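Notes > Workbench > Surface setup

Resetting the sorting table

I redid the sorting table on 13th February, after putting it off for most of January. The old arrangement had grown by accident. Parts came in at the left, got sorted wherever there was space, and went back into whatever tray was closest. That worked while the stock was small. The Agbayani drawers now hold 287 entries on the inventory sheet, and a wrong return costs me an evening.

The main change is the surface. I had been sorting on a gray cutting mat, and small dark fasteners are hard to see on it under a single lamp. A pale background fixes most of that. I tried a cotton sheet first (it creases, and short screws sit in the creases), then a painted board, which reflected the lamp straight back at me. Plain white, with no gloss, is what I kept.

Lighting matters more on white than it did on gray. If the lamp is too low, every part throws a long shadow and the shadows read as parts. I raised mine until the shadows were shorter than the parts themselves, then moved it to the left, my non-writing side. The far side of the table is still a little dull. I can live with that.

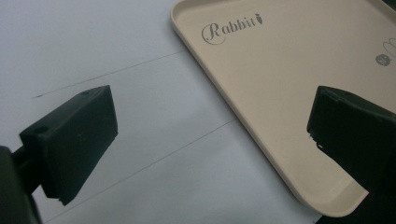 Tray position was the second change. I used to set the tray square in front of me, which meant reaching over the sorted pile to get to the unsorted one. Now it goes off to one side with the middle left for working. The rule I settled on is that nothing stays in the middle between batches. A batch is 60 pieces or one bag, whichever is smaller. Above that I start to rush.

The order of work at present:

Clear the middle and wipe it with a dry cloth.
Tip out one batch and spread it to a single layer.
Pull the damaged pieces first and put them in the reject tin.
Sort by diameter, then by length.
Return each group to the tray before starting the next.

Sorting by diameter first goes against the advice Birger Öberg gave me when I bought the drawers from his shop in Curkcombe. He sorts by length, on the grounds that length can be judged by eye. True, but my drawers are labeled by diameter, and sorting by length first meant handling everything twice. If your labels run the other way, follow him.

Labels are the part I am least happy with. The Mornoneo tape peels at the corners within a few weeks, more so on the textured drawer fronts. I have 13 drawers to relabel already. Ustidura card inserts hold better but need cutting to width, and the inserts slide out if the drawer is pulled hard. For now the tape stays on the top rows, where I can reach to press it down, and the card goes on the bottom two.

Still to do: a lip along the back edge. Round parts roll, and the table has a slight fall toward the wall — some 1,000 washers went into the drawers last month and I suspect a few are still behind the radiator. A strip of square molding should be enough. I have a length left over from the shelf job, but it needs sanding and I have not measured it against the table.

Contact | Copyright Workbench Notes | Back to top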